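Notes to go with our visit to the Siltlow lab
Handout 2, revised 2019-04-05

Thank you all for being so patient on the stairs, and for asking so many good questions once we got up there. I promised I would write up the parts that went by too fast, and I have added a few things that Radomír Jurčo was kind enough to go over with me again afterward. Please read this before you start on your visit report. It won't replace your own notes, and I would much rather hear what you noticed than have my words handed back to me!

What we went to see

The demonstration was on bin picking, where an arm has to reach into a container of mixed things and take out one of them. Factories have done a simple form of this for a long time with identical parts. The Siltlow group works with household objects and toys, and that makes life a good deal harder, as Kristýna Trnka explained while we were all crowding around her screen. A cup has a rim you can pinch. A bowl has one too, but only if you come at it from the right side. A hairbrush is stiff at one end and prickly at the other, and a plump toy animal offers no handle at all.

Words you will need

Grasp: the position and angle of the gripper at the moment its fingers close.
Approach: the path the arm follows on its way to the grasp. Most of the trouble happens along this path – you will remember Radomír tapping the wall of the bin to make the point.
Clutter: objects lying so near each other that reaching for one means dealing with its neighbors.
Clearance: the room left between the fingers and whatever they are not supposed to touch.

The planning program, which they call Lerkitz, scores 2000 possible grasps before it settles on one. Several of you asked whether the best score always wins. It doesn't, and Kristýna said that a slightly poorer grasp with more clearance is often the one she would choose herself.

The KUKA arm at work, with its gripper down in the bin next to the bowl and the toys:
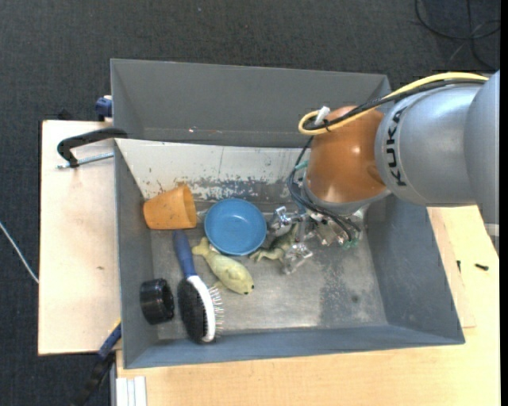
For your report

Two pages are plenty, and a hand-drawn sketch is very welcome. Pick one object from the bin and tell me where you would place the fingers, which way you would come in, and what might get in your way. If you can't decide between two grasps, write about both – I enjoy those reports the most. Chapter 8 in the course reader covers approach paths, and the worked problem on page 11 is close to what I am asking for here.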